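보낸 사람: Boglárka Takács
받는 사람: 종이편지 모임 메일링 리스트
날짜: 2019년 3월 27일
제목: Re: 5월 편지 교환, 봉투 크기 질문

Győző Pálfi 님이 쓰셨습니다:
> 5월 교환 때도 지난번처럼 A5 봉투로 통일하나요?
> 그리고 Voleck 편지지에 만년필로 쓰면 뒷면까지
> 번지는지 써 보신 분 계신가요?

Győző 님, 질문 반가워요! 봉투는 이번엔 자유입니다. 작은 카드 봉투도 좋고 직접 접은 것도 대환영이에요. 다만 무게는 한 통에 최대 100그램까지로 맞춰 주세요.

Voleck은 제가 주말 내내 써 봤는데 정말 마음에 들어요. 125그램짜리 종이에 Ernico 청흑색 잉크로 앞뒤를 꽉 채웠는데도 비침이 거의 없었습니다. 펜촉이 사각사각 걸리는 느낌도 딱 좋고요! 대신 마르는 데 시간이 좀 걸려서 왼손잡이 분들은 압지를 꼭 쓰세요.

1. 받은 편지 보관
저는 답장할 편지와 답장한 편지를 나눠 둡니다. 이렇게만 해도 밀리는 편지가 확 줄어요. 2단 철망 서류함이면 충분합니다.
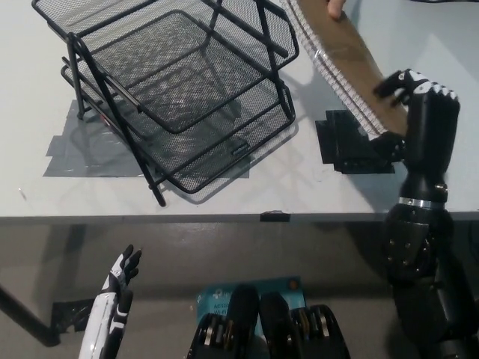 2. 짝 정하기
이번에는 네 명씩 묶어서 돌려 쓰기를 해 보려고 해요. 첫 사람이 이야기를 시작하면 다음 사람이 이어 쓰는 식이에요. 작년에 Bozsik 조에서 나온 등대지기 이야기, 다들 기억하시죠? 저는 아직도 가끔 꺼내 읽어요!

3. 우표
Flivus 문구점에 새 관제 도장과 기념우표 책이 들어왔대요. 같이 주문하실 분은 이 메일에 답장 주세요.

참, Győző 님이 지난번에 보내 주신 초록색 밀랍 봉인은 어디서 구하셨어요? 색이 너무 예뻐서 저도 꼭 써 보고 싶어요.

Boglárka 드림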